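Início > Equipamento > Cafetarias e pequena restauração > Moinhos de café

Moinho doseador Holzer Ketside 64

Moinho de café com dosagem por peso, destinado a cafetarias e salas de pequeno-almoço com serviço contínuo. Mós planas de 64 mm em aço temperado, motor de acionamento direto e regulação micrométrica sem patamares. O modelo substitui a versão anterior de doseador manual, cujas peças continuam disponíveis por encomenda no armazém de Porgate.

A moagem é interrompida pela célula de carga quando o porta-filtro atinge o peso programado. Podem gravar-se até 8 receitas, com peso-alvo e correção de queda independentes. A tara é efetuada no arranque de cada dose e reconhece porta-filtros de uma ou duas saídas, desde que previamente registados no menu de serviço.

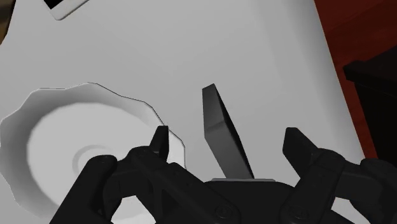

A instalação requer uma bancada nivelada e rígida, com capacidade para suportar o moinho sem transmissão de vibração da máquina de café. Bancadas partilhadas com lava-loiças ou máquinas de gelo devem ser avaliadas antes da encomenda. Recomenda-se um tampo liso e claro, num tom como o cinzento esbranquiçado, em que o pó derramado é visível e se remove com pincel seco. Taças largas de bordo recortado, como a branca, ficam afastadas da zona de dosagem: o contacto com o apoio do porta-filtro falseia a leitura da célula.

Características técnicas

Diâmetro das mós: 64 mm
Largura do corpo: 228 mm
Peso: 11 kg
Receitas programáveis: 8
Alimentação: monofásica, 230 V, 50 Hz
Corpo: alumínio pintado, preto ou branco
Tremonha: amovível, com obturador

Manutenção

Aspirar a câmara de moagem no fim de cada dia de serviço, com a ficha desligada da tomada. Não utilizar água nem produtos líquidos no interior. Após a desmontagem das mós, repor a referência zero através do menu e moer duas doses de purga antes de retomar o serviço. A calibração da célula de carga faz-se com o peso-padrão fornecido; se o desvio persistir, contactar a assistência.

Fornecimento

Incluídos: moinho, tremonha, apoio de porta-filtro, peso-padrão, pincel e chave de mós. O porta-filtro não está incluído. Entregas a partir do armazém de Starthorpe. As unidades fabricadas antes de maio podem receber a atualização do menu de serviço na assistência de Porgate, mediante indicação do número de série.

Ficha atualizada em 21 de julho de 2023.

Partilhas: 11 | Comentários: 8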